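Ticket 252 — Fake fruit leaving marks on the counter
Status: open, waiting on customer
Product: Drestov countertop, glossy, white and cream marble pattern

Hi! I'm hoping somebody at Laing can help, because I've run out of ideas. We dress the display kitchen with artificial produce (a Garavar set, the heavier kind) and it lives on the counter pretty much full time. Last month I picked up one of the strawberries to dust it and there was a pinkish ring underneath. Just a faint one, but once you've seen it you can't stop seeing it!

What I've tried so far:

- Dish soap and warm water, soft cloth. Nothing.
- Baking soda paste, left on for 20 minutes. Maybe a little lighter? I could be talking myself into it.
- Grillix spray, the one under our sink. Took off a greasy film but the ring stayed put.

The tricky part is the pattern. It already has peach and soft orange clouds running all through the white, so half the time I'm scrubbing at something that's supposed to be there. The strawberries, the avocado and the yellow one are back side by side.

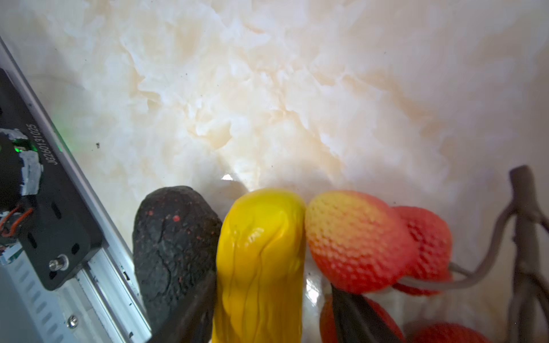
Laing support wrote back at 9:40 asking whether the marks turn up under every piece or only the red ones, and whether the counter gets direct sun. They also want me to stop using the baking soda until we know more, as it can dull a glossy finish.

Okay, so I checked. Red ones only, as far as I can tell — the avocado spot is clean and so is the yellow. And yes, we get sun on that end from lunch until closing.

I've now wiped one strawberry with a damp white cloth and the cloth came away pink, so I'm leaning toward dye and away from the counter. The rest of the set is going on a sheet of white paper for 19 hours (closing tonight to early afternoon tomorrow) to see which ones bleed.

Two things I still need from you: is rubbing alcohol safe on this finish, and does a dye stain count under the warranty? The order was number 151 if that helps.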